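Kolldale Ceramics Notes
@kolldale_notes
2025-04-18

1/ Notes on matte black glazes and why so many of them fail at the liner. I test these for a small production shop. All of this is cone 6, electric, stoneware body.

2/ A matte surface comes from one of two things: small crystals that grow during cooling, or a melt that never finished. Both look the same on the shelf. Only the first one belongs where coffee goes.

3/ Quick check. Refire a tile one cone hotter. If the surface goes glossy, the original was underfired. If it stays matte, you have a crystal matte and can move on to the acid test.

4/ Acid test: half a slice of lemon face down on the tile overnight, rinse, compare under a desk lamp. Any change in color means the glaze is giving something up. With blacks, that is usually manganese or cobalt out of the stain.

5/ Stain load matters. A lot of recipes passed around online pile in raw oxides until the tile reads black. Past saturation the extra sits in the glass as loose crystals. Cut it back in steps and the color often doesn't move at all.

6/ The Jernik base is the one I keep going back to. High alumina, moderate calcium, no barium. Mixed with an encapsulated black it holds its color in thin spots and doesn't run on vertical walls.

7/ The Zheng base is prettier on tiles. It also crawls at inside corners if the bisque is dusty. Sponge the ware, let it dry overnight, then glaze. Skipping the drying step gives you pinholes.

8/ Cooling. My current schedule drops freely from peak, holds 15 minutes, then goes down at 85 degrees C an hour through the range where the matte develops. At 145 an hour the same glaze comes out satin. Neither is wrong, but write down which one you did.

9/ Thermocouple drift will undo all of this. Put witness cones on every shelf, every firing. I replaced mine last June and found the top of the kiln had been running a half cone hot.

10/ Cutlery marking: a matte surface is rough at small scale, so it files metal off the spoon. Gray lines inside the cup are metal on the glaze. A mild abrasive cleaner takes them off. If they come back in a week, the surface is too coarse for a liner.

11/ Which brings up dark interiors in general. They hide coffee stains. They also hide cracks, and a hairline at the join between wall and floor is very hard to find by eye. Tap the rim and listen, then look again with a flashlight.

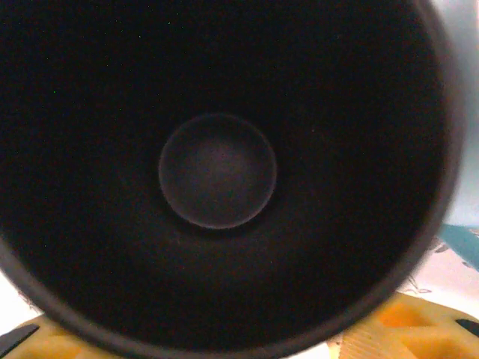 Grarkico: We gave up on black liners and went to clear gloss inside, matte outside. Returns for spoon marks stopped. Do you see any crazing where the two overlap at the lip?

12/ Yes, if the expansion numbers are far apart. Keep the overlap narrow and test with a boil and ice water cycle, several rounds, ink rubbed in afterward.

13/ Batch log so far is 216 tiles. The Jernik sheet with the cooling curves goes up once I have retyped the kiln notes.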